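Pinza manual Annan -- Kit de montaje para taller compartido

Referencia: 3349
Fabricante: Bovstead
Disponibilidad: bajo pedido

Descripción del producto

La pinza manual Annan es un instrumento de mano destinado a la demostración de tareas de agarre en proyectos de robótica doméstica y de taller asociativo. Se suministra en forma de kit, sin montar. El usuario deberá disponer de impresora 3D o solicitar las piezas impresas como suplemento.

Contenido del kit

Tornillería y varillas guía
Dos dedos con sus almohadillas de agarre
Soporte para módulo de cámara
Plantilla de marcadores de referencia, lista para imprimir
Manual de montaje en español, edición de septiembre

Montaje

Se recomienda montar primero los dedos y comprobar su recorrido antes de cerrar la carcasa. Las almohadillas se adhieren en último lugar, sobre superficie limpia. Los marcadores deben quedar planos; un marcador arrugado impide la calibración. 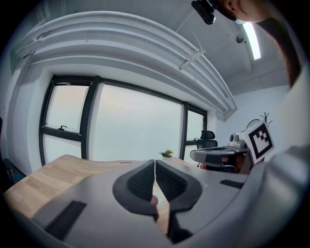

Para el trabajo a dos manos se precisan dos unidades, que se calibran por separado con el programa Fandent. La calibración se repetirá siempre que se desmonte el soporte de la cámara.

Mantenimiento y recambios

Las almohadillas admiten más de 2000 ciclos de cierre en uso normal. El juego de recambio se solicita con la referencia 1983. Los talleres adscritos a la red Stutby pueden tramitar sus pedidos a través de la propia red -- con un máximo de 100 juegos por solicitud.

Ficha actualizada el 19 de noviembre de 2021.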